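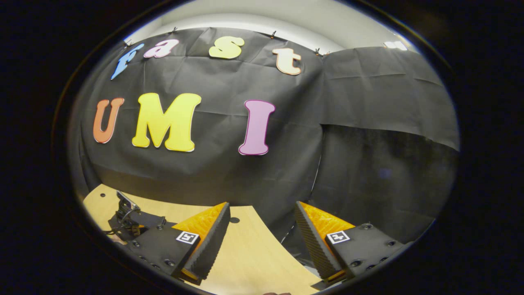
Leopoldo thinks we should buy one arm and spend the rest on hand-held grippers, and he said so before I had my coat off. One arm sits idle most of the day anyway, was his argument, while a gripper you can carry to the sink, the workbench, the neighbor's kitchen if she'll have you. Buy the thing that gets used. He had it written on the back of an envelope from Gunmont, with the arrows going every which way.

I came in this morning ready to argue for two arms. I have wanted two arms since October. I had a whole page ready! And I read his envelope and could feel the page going soft in my hand, because he's right about how we spend our days. We collect far more than we run. The arm is for the last part, when we find out if any of it was worth doing, and one arm can find that out perfectly well if we're patient and keep the bolts tight.

So the afternoon went to the budget, and I want to get it down while it's fresh.

The Wiriya quote for the arm is good through the end of next month. It includes the base plate and the controller but no cabling past the first length, so cable is its own line, and I put it in at the high end. Last time we guessed low and I ended up stripping an extension out of the old conveyor. Shipping is separate. Evander Forsyth wants us to ask for the floor model, which Wiriya's man hinted at on the phone, and I'm happy to ask, but I don't want to plan on it.

Grippers are where it gets fun. Jolldale will sell us the finger pads in the soft material already cast, or we can keep casting our own. I love casting our own. I love opening the mold. But I sat down and wrote out how long a pair takes me, start to finish with the cleanup, and I had to admit that I'm the most expensive part of every pad we own. Leopoldo looked at the sheet and said nothing, very kindly. We'll buy the pads and I'll keep the molds for odd shapes. I already have one in mind for cups, a narrower tip with a deeper ridge on the back.

The plates we'll go on making. So many small screws, and I've lost enough of them in the floor cracks to build another gripper, so this time I put in for a magnetic tray. Two dollars' worth of happiness. Also marker stickers on the stiffer stock, as the thin ones lift at the corners and then the tracking wanders and I spend an evening blaming the software.

Numbers, as they stand tonight:

Shipping on the arm, 709.
Pads, plate stock, screws and printing, 2,006.
Held back for surprises, 1,000.
The arm itself, still waiting on Wiriya about the floor model, so left blank.

I wanted the surprise money bigger. Evander wanted it smaller. We both gave a little, and he gave more than I expected him to, so I suspect he remembers the power supply as well as I do.

The one item we truly fought over was the table. Oltton makes a steel one with a grid of tapped holes, and it is a beautiful thing. You could bolt down a fixture, take it off, and put it back in exactly the same place a month later. I've had the catalog page folded over since before the holidays. Leopoldo says our pale wood top is fine, you drill where you need to, and besides, what we're after is a system that copes when things are a little off. If it only works on a perfect table, then what have we built? I said that was a nice speech from somebody who doesn't do the measuring. He laughed, I laughed, and the Oltton table went on the list for next year, with a star by it. Two stars after he left the room.

Things I have to do before I send it off:

Call Wiriya, floor model yes or no, and what's the warranty if yes.
Ask Jolldale whether they cast in orange or only in that gray. I want orange. It reads so well on the recordings and I'm used to it.
Find out how long we can hold 9 pairs of pads on the shelf before the material gets stiff.
Storage. I keep forgetting storage! Every hour of recording has to live somewhere, and I've got it down as a question mark.
Measure the doorway. Evander swears the crate will fit. Evander swore about the last crate too.

I stayed on after the other two went, meaning to type up the budget, and instead I went through an old round of recordings to see how much we get out of an hour on a good day. More than I'd have said. There's something about doing the task with your own hand in the gripper that makes you slow down in the right spots. You feel where the pads start to close before the object does anything, and you learn to come in a bit low. I can't wait to see the arm try to copy that. I know it'll be clumsy for weeks. I know the first cup is going on the floor. I bought spares at the thrift store already, the ugliest ones they had, so that no one will be sad.

I did type up the budget in the end, most of it. The cable line still looks high to me, and I left it high. Leopoldo gets the first read tomorrow and then it goes to Evander, who will move the decimal places around so they line up.

Started February 18, 2020, finished a bit after midnight. Remember to ask about mounting bolts – metric or not – when I call about the arm.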